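The Long Pause Before the Pen

Iresha Paul would like a word with whoever decided that picking things up was easy. She has spent most of two years at Sesard writing software that does it, and the software still takes a moment to think it over.

That moment has a name in the office: the Warine pause. Warine is the company's grasp planner, the layer that sits between the cameras, which have opinions, and the arm, which has motors. It takes in a view of a table, comes up with 2000 possible ways to close two fingers on something, and throws out nearly all of them. Some would drive a knuckle into the tabletop. Others would work beautifully on an arm with one more elbow.

"People see it stop and assume it's confused," says Paul. "It's sorting. When it's confused, it moves right away."

The sorting used to be done by a set of hand-written rules, 197 of them at the peak, each added after some small humiliation. Hagos Moges, who inherited the file, describes reading it as like going through a relative's attic. One rule applied only to spoons. Another contradicted the spoon rule and had been switched off with a comment that said "ask Hubert." Hubert Makowska, when asked, did not remember.

Moges cut most of it in February and put a learned score in its place. The new version grasps better and explains itself worse, a trade the team is still arguing about over lunch. Under the old system, a failure pointed to a line number. Now it points to a heat map, and everyone gathers to look at the heat map with their arms folded.

Clear plastic remains a sore subject. A depth camera looking at a bottle tends to report the wall, or a hole, or some compromise between the two. Genowefa Zalewska handles perception and has tried three fixes. The current one marks anything see-through as a no-go area and plans around it, an approach she calls "cowardly and very reliable."

Pens are better behaved, provided they don't lie too close together. Then the planner has to pick one and commit, and the fingers have to come down without nudging the neighbor. Paul has watched this more times than she cares to admit. She still leans forward in her chair.
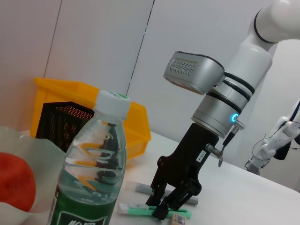
Fingers down on either side of the green marker, with the gray one lying alongside.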